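Website Launch-Day Inspection Checklist, With Comments

Grerum store move, pre-launch pass and post-launch pass
Checked 2nd January
14 shares
6 comments

I love a site move. Give me a big messy list of old URLs, a staging server and a pot of coffee and I'm happy all day! So please read the comments below in that spirit, even the ones marked FAIL. The new Grerum store is a huge step up from the old one and most of what I found can be put right before lunch.

Marks used: PASS, FAIL, FIX SOON, N/A. Anything marked FAIL blocks the launch. FIX SOON can go live but should have an owner by the end of the week.

SECTION A. CRAWLING AND INDEXING

A1. Staging site is behind a password - PASS
Comment: Lovely. The old staging site was wide open and had pages in the search results for months.

A2. Robots file on the live server is the live version - FAIL
Comment: The staging robots file got copied across with everything else, and it blocks the whole site. I've put the right one in the launch folder. Check it by loading it in a browser after the switch, with the cache cleared, and then load it again after the next deploy. It has a way of coming back.

A3. Noindex tags removed from templates - FIX SOON
Comment: Gone from the home, category and product templates (hooray). Still on the size guide, and people do search for size guides.

A4. XML sitemap lists only live, final URLs - PASS
Comment: Clean as a whistle. Last May's sitemap was half redirects, so this made me very happy.

A5. Canonical tags point to the new domain - PASS
Comment: Spot-checked on every template, including the filtered category pages, which I fully expected to be broken.

SECTION B. REDIRECTS

B1. Every old URL with traffic or links has a redirect - FAIL
Comment: The map is missing 190 old product URLs. They all come from the Bromthorpe range, which lived in its own folder on the old site and was left out of the export. Most have an obvious match on the new store. Where a product has been dropped for good, send the visitor to the closest category and please don't dump everyone on the home page.

B2. Redirects are permanent - PASS
Comment: All 301s.

B3. No chains longer than one hop - FIX SOON
Comment: I found 4 chains, the longest of them 3 hops. They go back to the time the blog moved, and then moved again. Point the oldest address straight at the newest one.

B4. Old image URLs redirect too - FAIL
Comment: This one is so easy to forget, and the old store got a really decent number of visits from image search. One pattern rule should cover the lot, because the file names stayed the same.

SECTION C. PAGE CONTENT

C1. Unique title on every indexable page - PASS
Comment: These are great, by the way. Whoever rewrote the category titles used words that shoppers type, and it shows.

C2. One main heading per page - FIX SOON
Comment: The blog template has two - the logo is wrapped in one. Small job.

C3. Placeholder text removed - PASS
Comment: I searched for all the usual suspects and came up empty.

C4. Images load, resize properly and have a caption field that works - PASS
Comment: Tested on the blog template at phone, tablet and desktop widths. No stretching, no jump in the layout while it loads, and the caption stays attached to its picture at every size.
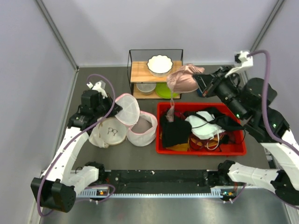
Pink satin garment held over a red bin of clothing.

C5. Alt text filled in - FIX SOON
Comment: Products are fine. Older blog posts have the file name in the alt field, so a screen reader gets a string of digits. I'd start with the posts that get the most visits and work down.

C6. Internal links use the new addresses - FIX SOON
Comment: The menu and footer are spot on. Links inside the blog posts still go through redirects. A find-and-replace on the database will sort this out, but take a backup first!

SECTION D. SPEED AND MOBILE

D1. Main templates load quickly on a mid-range phone - PASS
Comment: Wow. The new category pages feel instant next to the old ones. Dropping the giant slider was the right call and I will happily defend it in any meeting.

D2. Chat widget loads after the main content - FIX SOON
Comment: It loads first at the moment and holds up everything else. The Szewczyk plugin has a delay setting, tucked away under Advanced.

D3. Buttons and menus can be tapped with a thumb - PASS
Comment: Tried it left-handed as well.

SECTION E. TRACKING

E1. Analytics tag fires once per page - FAIL
Comment: It fires twice on checkout pages, once from the tag manager and once from a snippet in the theme. Remove the one in the theme. If this goes live, the sales figures will look wonderful and be wrong.

E2. Goals and events carried over - PASS
Comment: Newsletter sign-up, add to cart and purchase all recorded in testing.

E3. Rankings and traffic benchmark saved - PASS
Comment: Exported from Lidach and stored with the redirect map. Keep a second copy somewhere else.

E4. Search console set up for the new domain - N/A
Comment: Can't be finished until the domain is switched. Moved to the post-launch list.

POST-LAUNCH, SAME DAY

Load the robots file. Submit the new sitemap, and leave the old one up so the redirects get crawled. Run the full list of old URLs through the crawler and save the report. Place one real order and refund it. Watch the 404 log through the afternoon and add redirects as they turn up.

Expect rankings to wobble for a bit. Please don't start changing titles in the first week - let it settle, then compare with the benchmark.

Re-check needed on: A2, B1, B4, E1. Send me a note when they're in and I'll run them again the same day.

Share this checklist
14 shares | 6 comments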